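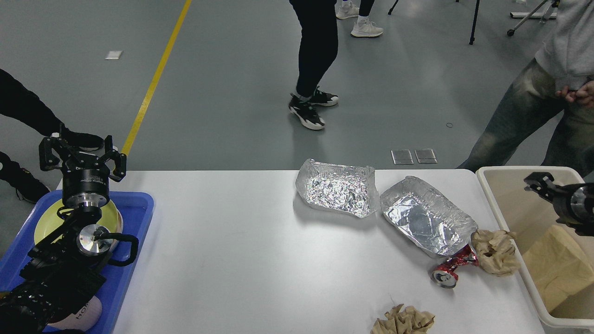
Thread: the Givwood Fotimus patrol flying boat

May 2026 | Posted by Nghiêm Aero Notes

1/ The Fotimus was a single-engine biplane flying boat built by Givwood for coastal patrol between the wars. 2 were completed. Neither entered service, and most short references give the type one line, usually with the wrong wing area.

2/ The correct wing area is 587 square feet, both wings, ailerons included. The smaller number that gets copied around comes from the first brochure, which described a design with a shorter upper wing. That version was never built.

3/ The requirement called for a crew of three, wireless, light bombs under the lower wing and enough fuel for a full patrol out of a sheltered harbor. It also called for a hull that could be beached on gravel by an untrained party, and that line drove the weight.

4/ Givwood had built floats before but not hulls. The shop at Brunine was a boatyard first. Frames were ash, planking was mahogany in two layers with varnished fabric between them, and the fastenings were copper. It was good work, and it was heavy.

5/ The layout was ordinary for the period. The engine sat between the wings on steel struts, driving a pusher propeller. Pilot and observer were side by side ahead of the lower wing, with a gunner in an open position in the bow. The tail was carried high on the hull to keep it out of the spray.

6/ Ahead of the step the bottom was concave, with a hard chine. Aft of the step it was nearly flat. This matters for everything that comes later in the thread.

7/ First flight was made in June from the river at Brunine, lightly loaded and with no bow gun fitted. Handling in the air was reported as stable in pitch and slow in roll. The ailerons were on the upper wing only. A second pair was added to the lower wing before the next series of flights.

8/ Water handling was the real trouble. At light weight the boat came onto the step without much effort. At full load it would not, unless there was a chop to break the suction under the afterbody. On flat water the pilot had to rock the hull with the elevator.

9/ The contract allowed a takeoff run of 3,000 feet in still air. The first boat met that figure light and failed it loaded. The test report lists the loaded attempts as "not completed" and does not give a distance.

10/ You will see this blamed on lack of power. The report doesn't support that. Climb after takeoff was inside the requirement. Drag on the water, just below planing speed, was the limit, and a larger engine would have added weight in the same place.

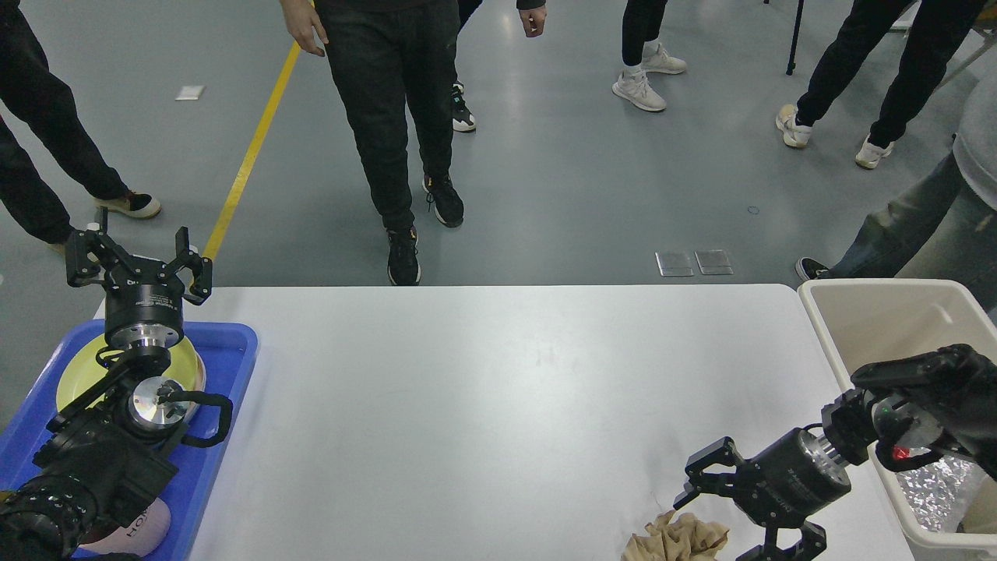 11/ The fix tried on the first boat was a set of vent tubes run down through the hull to the face of the step. The idea was to feed air in behind the step so the water would separate cleanly. It was a known method and it helped a little.

12/ The tubes also let water in. They came up inside the hull behind the fuel tank, and any following sea would push water up through them when the boat was at rest. The crew kept wooden plugs for mooring. The plugs had to be pulled before every takeoff, from inside, by the observer.

13/ The second boat got a different bottom. The step was moved aft and made deeper, and the afterbody was given a shallow vee in place of the flat section. Span and wing area stayed the same. Drawings for this hull survive in part – the stern sheets are missing.

14/ It worked well enough to meet the takeoff clause at full load. It also moved the point the boat pivoted around on the water, and it began to porpoise on landing if the nose was held low. The pilots' notes ask for a steeper approach and a later flare.

15/ The engine was a separate problem. It was due for overhaul every 100 hours, and on a pusher installation with the radiator ahead of it, that meant a crane and calm water or else a full haul-out. The patrol stations had neither a crane nor a slipway at that time.

16/ Corrosion of the strut fittings was noted on both boats. The fittings were plain steel under paint. Later Givwood drawings call for plating, so somebody took the point.

17/ By the time the second boat had passed its trials, the requirement had been rewritten for two engines. Givwood offered an enlarged Fotimus on paper, with the engines side by side and a longer hull. It got as far as a general arrangement drawing and a weight estimate. There was no mock-up.

18/ The first boat was broken up at Brunine. The second was used for towing trials with the engine removed, then stored ashore. The last inventory it appears in lists "hull only." I have not found a disposal record for it.

19/ A note on photographs. Most of the prints in circulation show the first boat. Check the ailerons: if they are on the upper wing only, it's the first boat in its early form. If there are four, look at the step. The deeper step on the second boat is visible from the side whenever the hull is out of the water.

20/ The bow gun ring is no help with identification. It was moved from one boat to the other during the trials and is absent from many prints of both.

21/ Still open: the propeller. The trials report mentions a change from two blades to four partway through but gives no date and no reason. If you have the maker's ledger pages for that order, send scans – the page numbers would be enough to start with.

22/ Next thread will cover the beaching gear, which was Givwood's own design and which was carried over to the floatplane that followed.

Contact | © 2026 Nghiêm Aero Notes | Back to top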